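Cerkcombe Practice Office
Guidance on simulated household trials for two-armed robots, revised edition. Thread.

1. The revised guidance takes effect in July. It applies to all member laboratories that submit simulated trials of domestic tasks for review, including bedroom, kitchen and hallway work. The first edition remains valid for submissions already in progress.

2. The revision was prepared by a working group chaired by Marcela Ševčík, with Arif Ekanayake as technical editor. Comments were received from member laboratories at Dirnavby and Standstead, and most of them concerned the bedroom tasks.

3. Scope first. The guidance covers how a trial is set up, run, stopped and recorded. It does not set a pass mark for the robot. Pass marks are agreed between the laboratory and the party that will use the results.

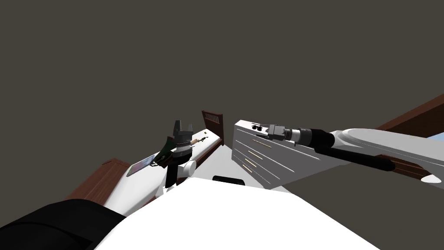

4. Section 2 deals with clearance, and it has changed more than any other part. A laboratory must now state a minimum clearance for each arm separately and for each surface the arm will work over. One figure for the whole room is no longer accepted. Small items standing close together, like the two round black ones beside the gripper on the dresser, must be listed as a pair, and the approach to one must be planned with the other in place.

5. Clearance is to be measured from the outermost point of the gripper with its fingers open. Several laboratories had been measuring from the wrist. Both methods give a number, but the two numbers cannot be compared, and reviewers have been unable to tell from the file which was used.

6. Section 3, starting conditions. Each trial begins from a written layout. The layout names every loose item, the surface it rests on and the way it is turned. "Objects placed at random" is acceptable only if the random seed is also given.

7. Where an item starts on its side, the layout must say so. Reviewers had received files in which an item lying down at the start was marked as a dropped item at the end. The robot was charged with a fault that belonged to the paperwork.

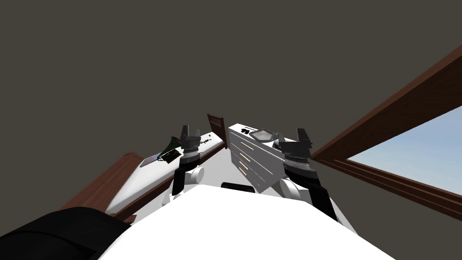

Simulated bedroom, both arms upright with grippers open.

8. Section 4, the hold position. Before a trial and between tasks, both arms must have a defined hold position. The guidance does not prescribe one. It asks that the position be drawn or recorded, that it be the same for every run in a series, and that neither gripper rest on furniture while in it.

9. A question from Dirnavby: may the two arms have different hold positions? Yes. They may be at different heights and angles, provided that each is recorded.

10. Section 5, stopping. A run must be stopped if the two arms come closer to each other than the stated clearance, if a loose item leaves the surface it was assigned to without being held, or if the operator cannot see the working area. A stopped run is kept in the file. It may not be deleted and replaced with a better one.

11. On this last point the working group was unanimous. Oľga Čierny, who reviewed the Standstead submissions, asked for the wording to be firm, and it is. A series with stopped runs in it is a normal series.

12. Number of runs. A series submitted for review now consists of 400 runs per task. The first edition left this to the laboratory. Members with limited computing time may apply to submit in stages - the application form is in Annex B.

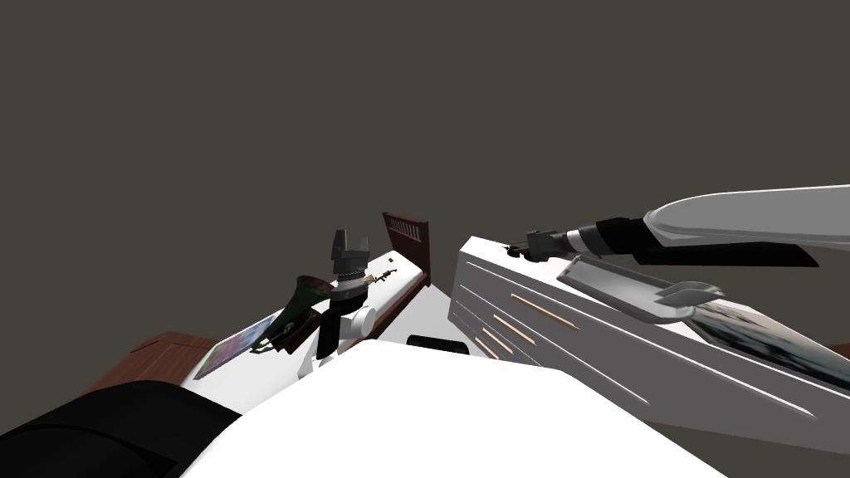
Bedroom task in simulation, with a tray on the dresser and a green vase on its side on the bed.

13. Section 6, soft and hard surfaces. An item set down on a mattress and the same item set down on a chest of drawers are two tasks and must be reported as two tasks. Contact settings for each surface are to be entered in the file by value. "Default" is not a value.

14. Open containers need their own line. A tray, a bowl or a box on a worktop changes what counts as a correct placement, and the file must state whether an item resting across the rim is in or out. Reviewers will accept either answer if it was written down before the series began.

15. Section 7, what the reviewer sees. At least one view of each series must include both grippers and the furniture being worked on. If part of the robot's own body blocks the view of a task item, a second view is to be supplied for that run.

16. Rozália Štěpánek has asked us to point out that views should be sent as they were made. Laboratories sometimes brighten, crop or straighten them out of courtesy to the reader. Please do not. A cropped view has to be returned, and the review clock stops while we wait for the new one.

17. Review times. A complete file is answered within 14 working days. An incomplete file is returned with a note of what is missing, and the laboratory has 5 working days to supply it before the file goes to the back of the queue.

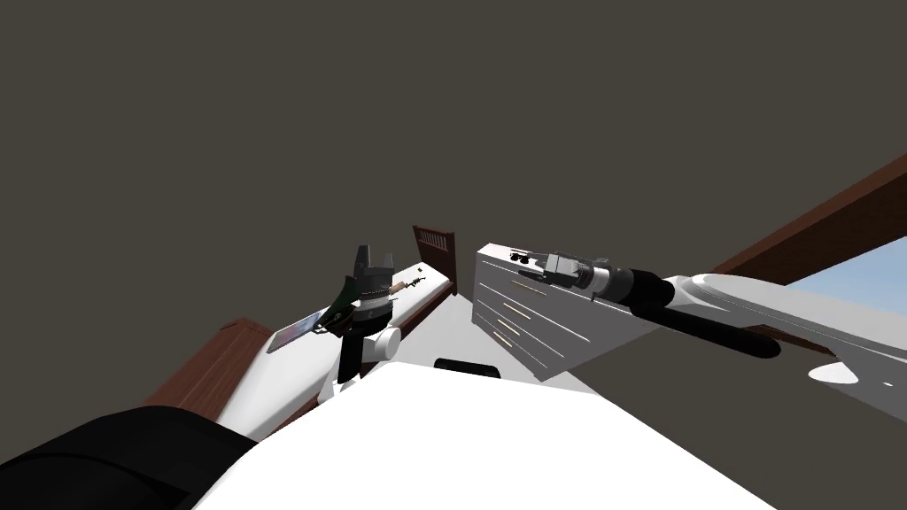
18. Returned files may be resubmitted up to 3 times under the same reference. After that a new reference is needed, and the laboratory should speak with the office before applying for one. In most cases a short call has settled the matter.

19. Section 8, moving from simulation to hardware. Results from a simulated series may support an application for a physical trial, but they do not replace the site check. The clearance figures must be measured again on the real furniture. Differences between the two sets are to be reported even where both are within limits.

20. Kamil Hrnčiar will maintain the list of known differences between simulated and physical rooms. Mattress stiffness and drawer handles are on it already. Members who find others are asked to send a short note with the run numbers.

21. A word on software. The guidance is written to be independent of any simulator. The worked file in Annex C was prepared with the Wróbel room set, as that was the one available to the working group. Use of the same set is not required and earns no preference in review.

22. Correction to the draft circulated to members: in Section 5, "operator" means the person supervising the run, on site or remotely. It does not include the person who wrote the layout, unless the two are the same.

23. Questions on Sections 2 to 5 should go to Arif Ekanayake, and questions on review times to Oľga Čierny. The full text and annexes are with member contacts now, and replies in this thread will be read until the July edition takes effect.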